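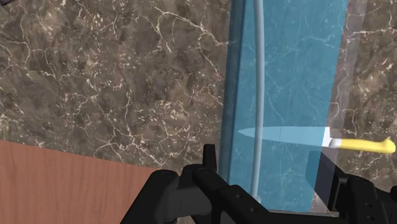

Chapter 7
Marble and Other Metamorphic Rocks

Crescencio Chávez ran the cutting shed at the Belkadi quarry, and each April he set aside a few blocks that the buyers had turned down. Most had veins running the wrong way for a matched floor. The students who came up from Trever to study them learned more from these blocks than from the clean ones, and several of the samples in this chapter come from that pile.

Marble begins as limestone or dolostone. When the rock is buried deeply or lies close to a body of magma, heat and pressure cause its calcite grains to regrow into larger, interlocking crystals. Fossils and bedding are usually lost along the way. At Belkadi the change took place at temperatures of up to 733 degrees Celsius, close to the contact with the Evuren granite.

Pure marble is white. Brown and gray colors come from impurities in the original sediment — clay, iron oxides, or organic matter. White veins form later, when the rock cracks and fluids deposit calcite in the openings. A vein that cuts across another is the younger of the two.

Section 7.1 covers the growth of calcite crystals. Section 7.2 deals with contact metamorphism and includes a map of the 200-meter zone around the granite. Before you begin, review the rock cycle diagram on page 181 and define these terms in your notebook: protolith, foliation, recrystallization, vein.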